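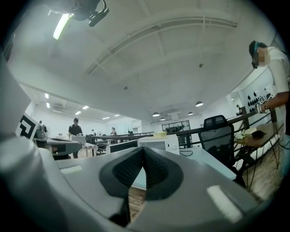
Can a judge in Furtado County keep the public out of a sentencing hearing just because the room is full?

Only up to a point. The judge can cap the number of seats, but closing the hearing itself takes a motion, a chance to object, and findings on the record.

I'm putting that first because half the replies to the original post skipped straight to "cover-up," and the other half said it was no big deal. Quoting the part I have trouble with:

> Sent from the Todside list, Thursday 9:40 pm
>
> Got shut out of the Fiva sentencing this morning. Deputy at the door
> said it was closed, no reason given. There are 333 customers on the
> restitution list and I bet maybe a dozen got inside. They paid for roofs
> they never got and now they can't even watch. My neighbor heard the deal
> was cut weeks ago and the judge didn't want a crowd when it came out.
> Somebody needs to file something. Case is 3411 if anyone wants to
> look it up.

I did look it up. The docket for 3411 shows no motion to close and no order closing anything. It shows a sentencing hearing, a start time, and a minute entry that says "gallery at capacity." So either the deputy said "closed" and meant "full," or the courtroom really was closed and the clerk wrote down something else. I know which one I'd bet on, but I wasn't there and I'd like to hear from more than one person who was.

The neighbor's story doesn't do much for me. Of course the deal was cut weeks ago. The plea agreement was filed in the open and anyone could have read it. What the judge does with it on the day is a separate question, and in this county they do sometimes throw out the recommended number.

What does bother me is the room. The big courtroom on the first floor holds 200 and by the hallway calendar it had nothing on it that morning. They used the small one upstairs. With a restitution list that long, someone should have seen a crowd coming. I don't need a conspiracy for that, the clerk's office can't find a parking validation stamp half the time. But full is full for the people in the hallway whatever the cause, and "we ran out of chairs" gets thin when there's a bigger room downstairs.

I also don't buy the Brirkano write-up that got passed around here. It says victims "packed the court and had their say." The minute entry lists 2 statements read aloud. Maybe more came in on paper. The site doesn't say how it knows, and I can't tell from the piece whether the writer was in the building.

If you were in the hallway, please send me:

- what time you got to the door
- the words the deputy used, as near as you can remember
- whether anyone came out and whether a person in line got the seat

Please don't send what your cousin heard.

I've asked for the audio of the hearing. They quoted me a copying fee and no date. The restitution hearing is still set for October, same small room as of this afternoon. I've written to the clerk asking for the downstairs one and will post the reply if I get any.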